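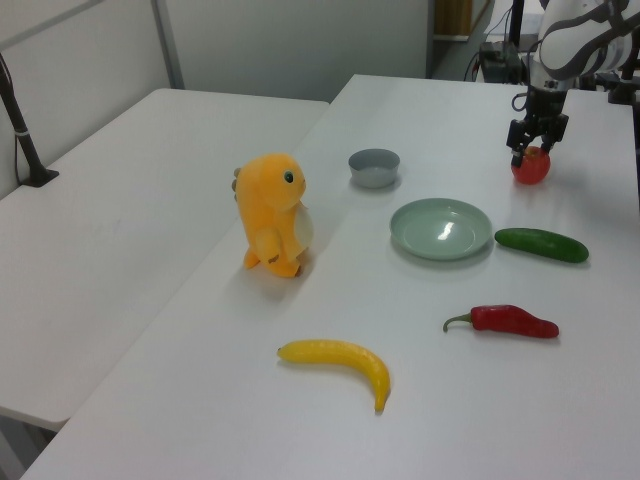 A tomato on the table, stem side up.

Kitchen Notes: Where Your Produce Wants to Live

By Florencia Yáñez
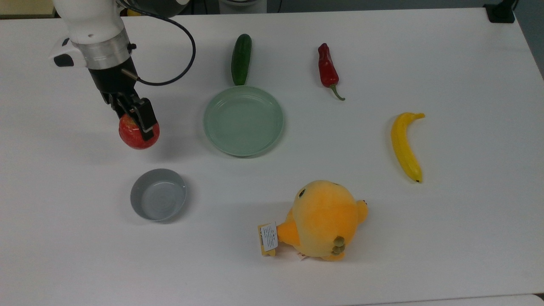

2,054 people have saved this page · 3 min read

My refrigerator has two drawers at the bottom. One says "crisper" and the other says nothing, having lost its sticker in the move to Balldale. For years I treated them as a waiting room for vegetables on their way to the compost. I bought kale on Saturday with the best of intentions and on the following Saturday I apologized to it.

I have since improved, mostly by reading the little sliders on the drawers and by listening to my mother-in-law, who was right and has mentioned it.

The sliders

That plastic slider is a vent. Closed means humid, open means dry. Leafy things, herbs, broccoli, carrots and anything else that wilts go in the drawer with the vent closed. Apples, pears and anything else that rots before it wilts go in the drawer with the vent open. If your drawers have no sliders, pick one for leaves and one for fruit and defend the border.

Tomatoes

Counter, until ripe. Stem end down if the stem is gone, so the scar doesn't dry out or let in mold. Out of the sun, whatever the windowsill in the magazine looks like. Once they're fully ripe and you know you won't get to them, the refrigerator is allowed. Purists will write to me. I have seen what a ripe tomato does in a warm kitchen in August and I'm not mopping that up for anybody's principles. Take them out an hour before you eat them.

Cut tomatoes go in the refrigerator, cut side down on a plate, and you will forget they're there.

Apples

Apples go soft much faster on the counter than in the cold. Keep out what you'll eat in the next few days and refrigerate the rest. They give off ethylene, a gas that tells everything nearby to hurry up and ripen, so they make poor roommates for lettuce, broccoli and carrots (carrots turn bitter, and so would I). You can put this to use. An avocado as hard as a doorknob goes into a paper bag with an apple, top folded over, and gets checked every day. Every day! I once checked on day 5 and had made a sort of lotion.

Check the bag of apples when you get it home. One with a bruise gets eaten first or goes into a pan with butter and cinnamon.

Onions and potatoes

They look like they belong together, and the two-tier Firnley basket I was given for my wedding assumes they do. They don't. Potatoes next to onions sprout sooner. Put the potatoes in a paper bag somewhere dark and cool, and the onions somewhere dry with air moving past them. Mine live on opposite sides of the pantry with the Vindholm mixer in between, and that's the most work the mixer has done since it arrived.

A little green on a potato can be cut away generously. A lot of green, or a bitter taste, and out it goes.

Herbs

Parsley and cilantro: trim the ends, stand them in a jar with an inch of water, loose bag over the top, refrigerator. Change the water when it looks like a pond. Basil gets the same jar but stays on the counter, as it blackens in the cold and then blames you. Rosemary and thyme are happy rolled in a barely damp paper towel.

Berries

Don't wash them until you're going to eat them. If you insist on washing ahead, use 3 parts water to 1 part white vinegar, rinse well, and dry them completely, and I mean completely, on a towel in one layer. Store them in something lined with a paper towel. Pick out the fuzzy one first. There is always a fuzzy one, and it's always at the bottom, facing away from you in the store.

Greens

Wash, spin, spin again, then into a box with a paper towel on top. My salad spinner is an old Peltonen with a pull cord that sounds like a lawn mower being started by someone who has given up. It works fine. Replace the towel when it gets soggy.

Limp celery and carrots can often be brought back in a bowl of ice water. Give them half an hour. Slimy celery is past your help.

Bananas

Hang them if you own the hook. I don't, and they've been all right. Once they're as ripe as you like, refrigerate them. The skins go a dreadful brown and the insides stay good for a few more days. Past that, peel them before you freeze them. I have tried to peel a frozen banana with a paring knife and would like those ten minutes back.

One shelf for the doomed

Everything that needs eating soon goes at eye level, in front, in a see-through container. Ours has masking tape on it that says EAT ME, and in April my husband added "PLEASE." Soup happens on whatever night the container won't close.

Next time: the freezer, and what is probably a chicken.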